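Le joint de silicone, deuxième reprise

22 mai 2025

Je reprends le sujet laissé en plan en mars : la réfection du joint périphérique d'un receveur de douche posé contre une cloison en plaques hydrofuges carrelées. Le premier joint, tiré avec une cartouche Pralto sanitaire, s'est décollé côté carrelage sur toute la longueur du petit côté. Le côté receveur, lui, tenait très bien.

Une rupture d'un seul côté oriente vers un défaut d'adhérence du support. Si le silicone s'était déchiré dans sa masse, j'aurais cherché du côté de la largeur du joint ou des mouvements du receveur. Or le cordon est venu d'une pièce, avec un film gras au dos, et j'avais nettoyé le carrelage au vinaigre ménager sans rinçage ni dégraissage. Je penche donc pour un reste de savon.

La dépose a pris plus de temps que la pose. Lame de cutter neuve à plat sur le carrelage, grattoir en plastique côté receveur pour ne pas marquer la résine, puis dissolvant Nedetti en gel, laissé 2 heures sous film étirable. Le gel ramollit les résidus mais ne les retire pas, il faut repasser au grattoir. Le test est simple : une goutte d'eau posée sur le support doit s'étaler. Si elle perle, il reste du silicone, et un silicone neuf n'adhère pas sur un ancien.

Dégraissage ensuite à l'alcool isopropylique, avec un chiffon qui ne peluche pas, changé à chaque côté. Séchage porte ouverte pendant une nuit.

La largeur du joint mérite qu'on s'y arrête. L'interstice mesurait 3 mm au plus étroit et je l'avais comblé tel quel la première fois. Le fabricant du receveur, Mandagi, demande 5 mm au minimum, et je ne l'ai lu qu'après coup. J'ai élargi côté carrelage avec un outil oscillant, puis posé un fond de joint en mousse à cellules fermées de 10 mm de diamètre aux endroits où la profondeur le permettait. Le silicone ne doit adhérer que sur deux faces ; collé aussi au fond, il perd une bonne partie de son élasticité.

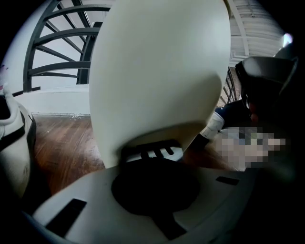

Virkodora écrit sous le billet de mars que le fond de joint ne sert à rien sur un receveur extra-plat et qu'un simple adhésif de désolidarisation suffit, à condition de remplir le receveur d'eau avant de tirer le cordon. Sur le second point, je suis d'accord et j'aurais dû le préciser. Le receveur chargé descend légèrement, le joint est tiré dans sa position la plus ouverte et travaille ensuite en compression. Sur le premier, tout dépend de la profondeur disponible. Chez moi, l'adhésif n'aurait convenu que le long du grand côté.

Pour la pose : ruban de masquage des deux côtés, buse coupée en biseau, cordon poussé en continu, lissage en un seul passage à la spatule. J'ai retiré le ruban aussitôt, avant la formation de la peau. L'eau est restée dans le receveur pendant toute la durée de prise, fixée à 24 heures sur la cartouche. J'en ai compté 16 de plus, la pièce étant mal ventilée.

Reste l'angle rentrant, où le cordon est plus épais que je ne le voudrais. Je le contrôlerai à la loupe avant l'hiver, et je reprendrai ce seul angle s'il bâille.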